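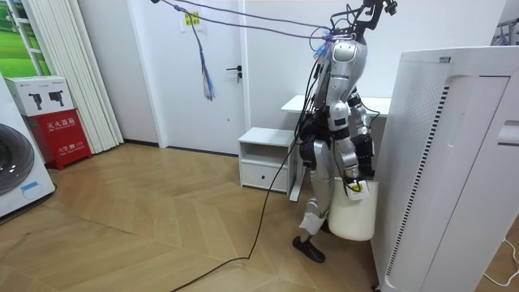 Tethered humanoid carrying a plastic bucket in a furnished test room.

How to Prepare and Supervise a Carrying Session with a Tethered Humanoid

Bremard Laboratory Practice Pages
Prepared by Jenő Fekete, Office of Laboratory Practice
Revised 4 September 2019

Purpose

This page sets out the steps for preparing, running and closing a session in which a full-size walking humanoid carries a household object while attached to overhead cables. It applies to the Bikell and Bárány rooms and to any other furnished room used for the same kind of work. Staff who work only with fixed arms behind fencing should follow the Drallgate cell procedure instead.

A furnished room is harder to supervise than an open hall. Doors, cabinets and appliances limit where people can stand, and floor cables share the space with the robot's feet. The steps are written with these conditions in mind and should be completed in the order given.

Who must be present

Every powered session requires an operator and a spotter. The operator runs the control station and has authority over all motion commands. The spotter watches the robot and the tether, holds the wireless stop, and has no other duty while the robot is powered. The spotter may not take notes, operate a camera or hand objects to the robot.

Either person may stop the session at any time and need not give a reason before doing so. Visitors may attend only with the agreement of the operator and must remain outside the marked working area. New operators complete 10 supervised sessions before they may lead one.

Step 1. Prepare the room

Walk the full planned path on foot, in both directions, before the robot is powered. Look for loose objects, raised floor edges and anything with a cord. Clearance of 2000 mm should be kept in the direction of travel wherever the room permits it. Where furniture makes this impossible, reduce the walking speed to the lowest setting and record the change on the session sheet.

Appliances that are not part of the task should be moved against a wall or taken out. If an appliance has to stay near the path, route its power cord along the side away from the robot and check that it cannot be pulled by a foot. Appliances that are part of the task stay where the task plan puts them, and their positions are written down.

Doors and fire equipment require separate attention:

Keep the door handle within reach of a person standing clear of the robot.
Do not place equipment in front of a fire extinguisher cabinet, even for a short trial.
Confirm that the door can be opened fully without touching the tether.
Leave any posted sign where it can be read.

Draw the blinds if sunlight falls on the floor along the path. Strong reflections from a polished floor can disturb depth sensors, and the operator should check the live sensor view before deciding that the lighting is acceptable.

Step 2. Inspect the tether and cables

The term "tether" on this page covers every line that runs to the robot from above, whether it carries load, power or data. Load lines and signal lines have different duties. A signal line must never be allowed to take the weight of the robot, and the inspection must establish that the load line will become tight first.

Inspect the tether along its whole length before each session. Check the anchor, the connectors and the point where the lines meet the robot. Fraying of a load line is grounds for withdrawal. Decorative or marking strands are permitted on signal lines if they are clear of every joint and sensor, but they must not hide a connector from inspection.

Leave 200 mm of slack in the load line when the robot is standing upright. More slack than this allows the robot to gain speed before the line catches it. Less may hold the robot up during normal walking and give a false picture of its balance.

A cable that drops from the waist to the floor should trail behind the robot or to the side away from the turn. The spotter should know, before the first step, which way the cable will move. If the planned path includes a turn of more than a quarter circle, divide it into separate trials and reset the cable between them.

Step 3. Select and prepare the object

Carried objects should be light, free of sharp edges and safe to drop. A plastic bucket is a suitable first object – it has a handle that a gripper can close around, and it hangs at the side where its swing can be watched. Glass, ceramic and anything with an exposed blade are not permitted.

The first trials in any room are to be run with the container empty. Load may be added afterward in small amounts, using soft dry material such as folded cloth. Water and other liquids require written approval from the Office of Laboratory Practice.

Remove or secure labels that could catch in the fingers of the gripper. Where a label has to stay on the object, check it again once the grip is closed.

Step 4. Establish the grip

Place the object on a stand and let the robot take it from there. Handing an object directly to a powered robot is not permitted in routine sessions. After the gripper has closed, the operator holds the arm still for 8 seconds while the spotter watches for slipping.

Lower the arm to the carrying position slowly. The object should hang clear of the thigh and knee through the full range of a normal step. Contact during walking is to be treated as a fault even where the robot remains balanced, as repeated contact may loosen the grip or alter the gait.

Step 5. Walk the path

Before the first step, the operator states the direction and the stopping point aloud, and the spotter repeats them. The spotter stands to the side and slightly behind the robot, beyond the reach of either arm, and never between the robot and a wall or large appliance.

Stop the trial at once if any of the following occurs:

A person enters the marked area.
A foot touches a cable.
The load line becomes tight.
The carried object strikes furniture or an appliance.
The operator loses the sensor view.

If the object is dropped, leave it where it lies until the robot has been brought to a safe standing state and motion has been disabled. The spotter confirms this aloud before anyone goes to collect it. No attempt should be made to catch a falling robot by hand.

Step 6. Close the session

Return the object to its stand, bring the robot under its anchor and take up the slack in the load line before removing power. Coil the floor cable away from the door. Replace any furniture that was moved, unless the same layout is booked for the next session.

The session sheet must be completed before both people leave the room. It should record the layout, the object and its load, any reduced clearances, and every stop with its cause. Stops ordered as a precaution are entered in the same way as those caused by a fault, and neither is counted against the operator.

Exceptions and review

Requests to depart from these steps should be sent to Jenő Fekete in writing and must name the room, the object and the step concerned. Approval covers the stated task only and ends when the layout of the room is changed.

The next review of this page is planned for December. Comments from operators and spotters may be entered on the back of the session sheet or left with the practice office at Bremard.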